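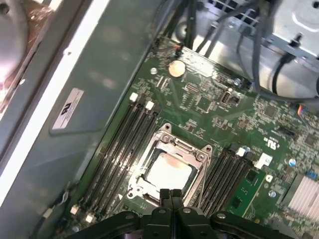 Figure 4.1 A processor in its socket, with memory slots on both sides and the coin-cell battery further up the board.

Chapter 4
The motherboard and what plugs into it

In this chapter you will learn:
how to find the main parts of a motherboard
how a processor is held in its socket
how to take out and refit a memory module
what the coin cell does

Chapters 2 and 3 dealt with opening the case and with the power supply. From here on we work on the board itself. Keep your wrist strap on for everything in this chapter, and have a tray ready for screws.

4.1 Finding your way around

A motherboard looks crowded the first time you see one. Most of what is on it is never touched in ordinary repair work. The small chips, resistors and capacitors are soldered down, and the thin lines between them are the copper traces that carry signals and power. Leave all of these alone. The parts you will handle are the ones made to come out: the processor, the memory, the battery, and the plugs on the ends of cables.

Start with the socket. It is the silver metal frame in Figure 4.1, and on most boards it is the easiest thing to recognise once the cooler is off. Then look for the memory slots, which are long, narrow and set side by side. A desktop board may have two or four. The board used for the figures in this chapter has a bank of four on each side of the socket, an arrangement more common in workstations and servers.

The coin cell is round and silver, about the size of a shirt button or a little larger. It keeps the clock running and, on many boards, holds the setup options while the machine is unplugged. A computer that forgets the time whenever it is switched off at the wall usually needs a new one.

4.2 The processor

The metal lid on top of a processor is called the heat spreader. It passes heat from the chip to the cooler, with a thin layer of thermal compound between them to fill the tiny gaps. Clean off old compound with a lint-free cloth and a little isopropyl alcohol before you refit a cooler. A smear left near the edge, like the faint mark in Figure 4.1, should come off too.

The processor is held down by a retention frame, and the frame is locked by a lever. To release it, press the lever down, ease it sideways from under its catch and let it rise slowly. Lift the frame. Take hold of the processor by two opposite edges and raise it straight up.

In many sockets the contacts are fine springs in the base. A bent contact can stop the computer from starting, and straightening one is slow work under a magnifier. Do not touch them, and do not let a cloth or a sleeve drag across them. Fit a plastic cover if the socket is going to stay empty.

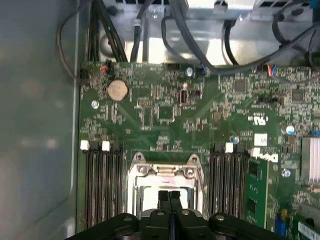 Farnstead, March

The notes for this section were written at the bench in the Trovel workshop, where Hnat Lysenko teaches the Saturday class. He has his students learn the socket before they learn anything else on the board. In Figure 4.2 no processor can be seen inside the frame, and the thin lever wire runs along the right-hand side.

4.3 Memory

Each slot has a latch at one or both ends. Push the latches outwards and the module will lift a few millimetres, enough to get hold of it. To put it back, line up the notch in the module with the ridge in the slot, then press evenly on both ends until the latches close.

Latches are not always the same colour. On the left-hand bank in Figure 4.2, two of the slots have white latches at the top and two have black. Makers often use colour to show which slots should be filled first, but the order differs from board to board, so look it up in the manual.

Exercise 4A

1. Sketch the board you have been given and label the socket, the memory slots and the coin cell.
2. Remove one memory module, note which slot it came from, and refit it.
3. Find every plug that joins a cable to the board. Write down the colours of the wires on each before you unplug any.

Section 4.4 covers the coin cell and how to change it.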